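Chapter 4
Listening to a Whole Record

I grew up in Treltamley, a town with one music shop, and the first album I ever bought there was by a band called Ellov. I'd heard one song on the radio (the fourth one, as I later found out) and I spent all my birthday money on the strength of it. Then I took it home and was so disappointed I nearly cried! Where were the other songs like that one? Why did it start so slowly? And what on earth was that two-minute organ bit doing in the middle?

I kept playing it, mostly out of stubbornness, and by December I loved the organ bit best of all.

So far in this book we've worked with single songs. You've picked out verses and choruses, tapped along to find the beat, and argued with the person beside you over where a bridge begins. Now we're going to zoom out. An album is a bunch of songs, sure, but somebody chose which one goes first, how long the gap is before the second, and what you're left with at the end. Those choices are what this chapter is all about, and they're my favourite thing to teach.

I'd like you to listen to one album from start to finish before you read any further. It can be any style you like, as long as it has at least eight tracks and you don't already know it by heart. Turn shuffle off. Put your phone in another room if you can stand it, or at least face down. I do my own listening at the kitchen table, usually after dinner, with a notebook and a cup of tea going cold.

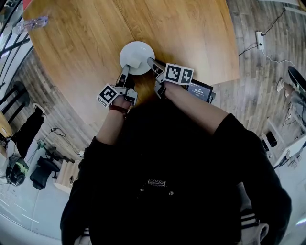
Figure 4.1 A white plate on a wooden table.

While you listen, jot down a few words for each track. Don't fuss over proper terms yet. "Loud, then really quiet" is a perfectly good note, and so is "made me want to go for a walk". What I'm after is your honest reaction, because we'll come back to it in Section 4.3 and try to work out what the musicians did to get it out of you.

Our main example will be Samarakoon, the second album by the trio Zilby. They pressed 3,000 copies and sold 951 of them in the first year, mostly from a card table at the back of their own shows. I picked it partly because you probably haven't heard it, so we'll all be starting from the same spot, and partly because the running order is so odd. The catchiest song comes dead last! My students have never agreed on whether that was brave or just silly, and I change my own mind every time I play it.

Words to watch for in this chapter: running order, opener, closer, segue, reprise, side break.

4.1 The First Thirty Seconds

Go back to the album you just heard and play only the opening of track one, up to the point where a voice or a main tune comes in. Then stop it there and write down what kind of record you'd expect to follow.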